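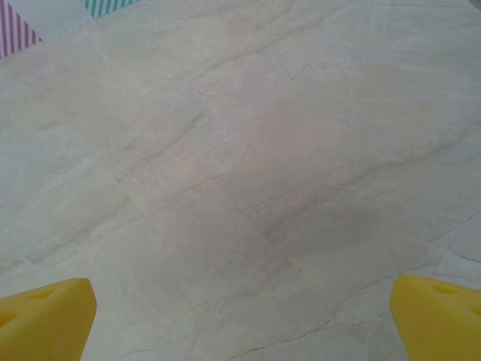

About Flerska

Hi, and welcome! I'm Mitiku Tilahun, and I run Flerska, a small shop for countertops, tabletops and anything else flat enough to roll pastry on. We sell stone, and we sell the stone-look stuff too, and I'm not snobby about either one (my own kitchen has both).

How I got into this

My aunt had a bakery with a marble counter put in back in 1957, and I did my homework at the far end of it for years. I knew every vein on that thing. There was one that I was sure was a river, and I used to run a pencil eraser down it like a boat. When the bakery closed I took a job at Bech, a tile yard across town, unloading trucks and sweeping up, and after a while they let me talk to customers. I talked a lot! Flerska came out of that.

What we like

Pale surfaces, mostly. Off-white going to light gray, a bit of beige in it, maybe a hint of pink if you look long enough, and thin dark veins wandering across on the diagonal. Some people want them crisp, almost like fine cracks, and others want the soft cloudy kind that fade out and come back. Please don't pick from a little square. A sample the size of a coaster might miss the veins completely, so come in and look at a big piece. Walk around it, squat down, look along it toward the window. We all do it.

Our two main lines are Irura, the warmer one, and Plulten, which is cooler and busier. If you can't decide, bring a cupboard door and a coffee mug from home and set them on top. That settles it faster than I can.

Visiting us

We're at 542 on the old mill road, the building with the green awning. Parking's in back. Monday is our quiet day, so that's the best time if you want to spread out drawings and argue with your spouse about the island. The coffee is free and pretty good. Measurements on the back of an envelope are fine to start with, and we'll come out and measure it all again before anything gets cut.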